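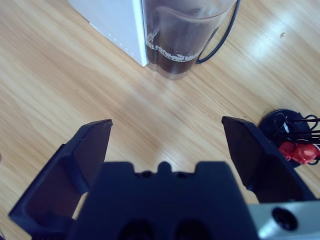 Cirkik Worktable
by Flandow

Home / Tables and benches / Worktables / Cirkik

Product code: CIRKIK-1309
Availability: made to order, leaves the workshop in 11 working days
Pick-up or delivery

The Cirkik is a plain rectangular worktable with a light-coloured wooden top and a steel underframe. It is used in studios, home offices, classrooms, repair rooms and kitchens that need a second surface. The top is pale honey-beige with a visible grain, and it is finished in a clear low-sheen oil that leaves the colour close to that of the bare timber.

There are no drawers, no cable trays and no lip around the edge. The surface is flat from end to end, so a cutting mat, a clamp-on lamp or a vice with a padded jaw can go wherever it suits. Customers who want storage under the table usually add the Inico trolley, which rolls in between the legs from either long side.

The top

Each top is glued up and sanded at our workshop in one run. We pick boards so the tone stays fairly even across the surface, but wood varies and no two tops will match exactly. Small knots, fine streaks and changes in grain are normal. If you are ordering several tables to stand side by side, put that in the order notes and we will cut them from the same batch where stock allows.

The long edges are eased by hand. The corners are slightly rounded and can be left square on request at no charge. On the underside there are threaded inserts for the frame, and you'll find a second set of holes nearer the ends for people who prefer the legs further out. The spare holes come with plastic plugs already fitted.

Expect the colour to warm a little over the first year, particularly in a room with strong afternoon sun. Anything left in one place during that time will leave a paler patch. The patch evens out once the item is moved, though it can take a few months. We suggest shifting mats and equipment every couple of weeks when the table is new.

The frame

The Cirkik stands on a Bednarek frame, a four-leg welded steel underframe with a cross rail at each end and one long rail set back from the front edge. The rail position leaves room for knees on both sides. Levelling feet are fitted as standard and can be turned by hand or with an open-end spanner. The pads on the feet are replaceable.

Frame colours are black, warm grey and white. Powder coat is tougher than paint but it will chip if it is hit with something hard, and the touch-up pen sold under Spare parts matches all three colours closely enough for small marks.

Castors can be ordered in place of the levelling feet. They raise the table slightly, and all four lock. We don't recommend castors for sawing, filing or any job that pushes sideways on the top.

Specifications

Length of top: 1309 mm
Depth of top: standard or deep, see the drawing in the Downloads tab
Top: wood, light natural colour, clear oil finish
Frame: powder-coated steel, Bednarek pattern
Weight, standard depth: almost 48 kg
Feet: adjustable, non-marking pads
Assembly: required, two people
Tools supplied: hex key, spanner
Warranty: 9 years on the frame, two years on the top

The odd length comes from the original order, a run of tables that had to fit between columns in an old school building. It turned out to be a handy size for small rooms and we kept it.

What it suits

Light assembly, electronics, sewing, drawing, model making, packing parcels, sorting, homework, laptop work and general household jobs. The pale surface makes small dark parts and screws easy to spot, and many of our trade customers choose it over the darker tops for that. A clamp-on arm or bracket can be attached at any edge provided the jaw has a rubber or cork face. Put a scrap of ply between a bare metal jaw and the wood.

What it doesn't suit

Outdoor use, wet rooms, unheated sheds and garages with big swings in humidity. The top also isn't meant for hot pans, soldering without a mat, or work with strong solvents. For those jobs look at the Flandow bench with the steel-faced top.

The oil finish is not a food-contact surface. Use a board for cutting and rolling.

Assembly

The table ships in two cartons, one with the top and one with the frame. Please check both before signing. A crushed corner on the top carton should be noted on the driver's docket and photographed before it is opened.

Lay a blanket or the flattened carton on the floor and place the top on it face down. Remove the plastic plugs from the set of holes you plan to use. Join the end frames to the long rail with the bolts in the bag marked A and leave them finger tight. Set the frame on the underside, line it up with the inserts and start all the bolts from bag B before tightening any of them. Once they are all in, tighten bag B first, then bag A.

Turn the table over with a person at each end. Lift it clear of the floor – don't roll it over on two legs, as this can bend a foot. Stand it where it is going to stay, rest a level on the top in both directions and wind the feet until it sits without rocking.

Check the bolts again after a fortnight.

Care and cleaning

Dust with a dry or slightly damp cloth. For sticky marks use a few drops of dish soap in warm water, wring the cloth out well, wipe along the grain and dry straight away. Avoid scouring pads, bleach, spray polish with silicone and anything sold for glass.

Water rings and light scratches can usually be taken out by rubbing along the grain with the fine grey pad from the care kit and applying a thin coat of oil. Wipe off the excess after a quarter of an hour and leave the table overnight before putting anything on it. Cloths used with oil can heat up and catch fire when bunched together. Lay them flat outside to dry, or soak them in water, before they go in the bin.

A table in daily use will want a fresh coat once or twice a year. One that mostly holds a computer can go much longer. The surface is ready for another coat when it looks dull and water no longer beads on it.

Deeper damage can be sanded back. The top is the same material right through, so there is no thin face layer to go through by mistake.

Options and accessories

Deep top. Same length, more room front to back. Adds to the weight and goes by freight only.

Square corners. No charge, choose at checkout.

Castor set. Four locking castors with fitting key.

Inico trolley. Low rolling trolley with an open shelf and a lidded compartment. Available in the three frame colours. It fits under both depths of table on the levelling feet and has a bit more clearance on castors.

Rear rail. A steel rail that bolts to the spare holes at the back of the table and carries power boards or hooks below the surface. It can't be fitted if the legs are in the outer position.

Care kit. Oil, two pads, lint-free cloths and gloves.

Samples

A hand-sized piece of the top with the standard finish can be posted to you before you order. The cost comes off your invoice if you go ahead. Colours on a screen are only a guide, and the sample is the better one for matching floors or existing furniture. Please look at it by daylight as well as under the lights in the room. It looks noticeably yellower under warm globes.

Delivery and returns

Standard-depth tables go by courier to most metro addresses and by freight elsewhere. Delivery is to the front door or loading dock at ground level. Carrying upstairs can be booked in advance and is quoted separately – tell us about tight landings and lifts at the time, since the top travels in one piece.

Unused tables in original cartons can be returned within a month, less freight. Tables with square corners are treated as standard stock and can come back too. Batch-matched sets can't be returned unless there is a fault.

The workshop closes for a short break after the November orders are out, and lead times are longer on either side of it. The date shown in your cart already allows for this.

Common questions

Can the top be bought alone?
Yes. It comes with the inserts fitted and the drilling plan. Choose "top only" in the frame menu.

Can two tables be joined?
Joining plates are listed under Spare parts. They screw to the underside along the short or long edge and hold the tops level with each other. The tables need to be on levelling feet.

Does it smell when new?
There is a mild oil smell for the first several days. Open a window and leave the surface uncovered.

Can I varnish over the oil?
Only after sanding back to bare wood. Doing so ends the warranty on the top but not on the frame.

Is a taller version made?
A standing-height Bednarek frame is available for the same top. It uses the same inserts, so it can also be bought later as a swap.

Downloads

Drawing with dimensions, both depths
Assembly sheet
Care sheet
Frame colour chart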